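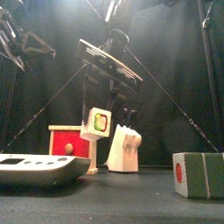
Woltness Puts a Subscription Price on Robot Picking, and the Math Is Thin

November 9, 2022

Woltness has started taking orders for Grerkavau, a tabletop picking kit that the company says any small shop or school lab can have running in an afternoon. The kit costs $2,918, or $2,189 for buyers who sign up for a year of the software service at the same time. The robot arm is extra.

For that money you get a two-finger gripper, a mounting plate, cables and a login. The login is what Woltness is really selling. Customers send in a picture of the thing they want picked up, and the service sends back a set of grasps to try.

The company's demo table is stocked with toys. The gripper holds up a foam cube printed like a slice of sushi roll, with a small red drawer cabinet and a toy-sized puzzle of a problem behind it: a slanted white knife block with dark handles sticking out of the top. The foam cube is the easy part. Foam gives when you squeeze it, it weighs next to nothing, and it has flat sides. A gripper that is a little off will still come away with it.

Ruxandra Bogdan, who runs product for Woltness, said the toys were picked for their mix of shapes and that customers should not read too much into them. "People want to see it hold something," she said. "We can talk about their parts after that."

Buyers may want to talk about their parts first. The spec sheet lists 1,845 objects the service "knows," but does not say how many of those are soft, how many are shiny, or how often a pick fails. Asked for a failure rate, Woltness said it would publish one later. It gave the same answer in July, when the kit was first shown to dealers.

Yuto Wada buys equipment for Okeke, a repair parts seller that tried an early unit for eight weeks. He said setup took two days, most of it spent on mounting and cable routing, and that the gripper did well with boxes and badly with anything in a plastic bag. Okeke sent the unit back.

"I would look at it again at half the price," Wada said. "Most of what we ship is in a bag."

There is also the question of what happens when the year is up. Without the service, the gripper still opens and closes, but the saved grasps are locked. Bogdan confirmed this and said an export tool is planned – she did not give a date. The renewal price is not on the order page either.

Eteck, which sells a similar gripper with no subscription, leaves the grasp planning to the customer. That is more work up front, and for a shop with nobody on staff who writes code it may be too much. But the buyer keeps whatever gets built.

Woltness is taking orders through its website now. Returns are accepted within 30 days, less shipping, and the software fee is not refunded once the account has been opened.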